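Wardrobe sort-out – where we've got to

Right, quick one this time as the next mailing goes out before I've finished my tea. The July clothes swap is ON, same hall as last year, and the Condon flat has to be cleared and ready to show before then. So this is mostly about wardrobes, sorry if you were hoping for the quiz results (next issue, promise).

First thing – please stop bringing hangers. We have 692. Plastic, wire, the padded kind with the ribbon, all of it. What we haven't got is clothes to go on them, specially anything for autumn. Hoodies, light jackets, shirts. Washed, please, and pockets emptied.

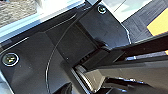

Drop-off is the side door on Surard Road, not the front, the front sticks. Bags under the bench if the door's locked. Label them with your name if you want the bag back, otherwise it goes in the bag pile and you'll never see it agian.

Now the flat. Drawers done, bathroom done, hall cupboard not done and I don't want to talk about it. The wardrobe I was dreading but it's a decent size once the doors are open. Rule we agreed at the last meet-up: keep it thin. A few things hanging, nothing stuffed in, and shoes somewhere else. Anything that hasn't been worn since last July goes to the swap. No arguing, no "might fit again".

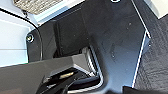
From the Zeltau Swap & Mend desk
Thu 11 April

A few tips, as people keep asking. Hang the hoodies up, don't fold them, the hood makes a lump and the whole pile slides over. Side hooks are fine if you've no rail – one thing per hook though, two at most. Pale stuff away from anything rusty or red until it's been through the wash a couple of times. Wipe the inside of the doors while you're at it, everyone forgets the doors.
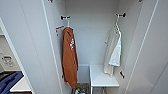

Orange hoodie one side, pale top the other. 

Still wanted for the swap: 16 folding rails (we've got some, they wobble), a long mirror, safety pins, a kettle that doesn't leak. Siliņa are lending us tables again, thank you Siliņa, collection the evening before and we need two people with a big car.

Last year we shifted 209 items in one afternoon and I'd like to beat that. Tickets same price, kids free, cake as usual. Bring your own carrier.

Mending corner needs thread too, black and navy mostly, and buttons if they come in sets. Odd ones we have. Jars of them.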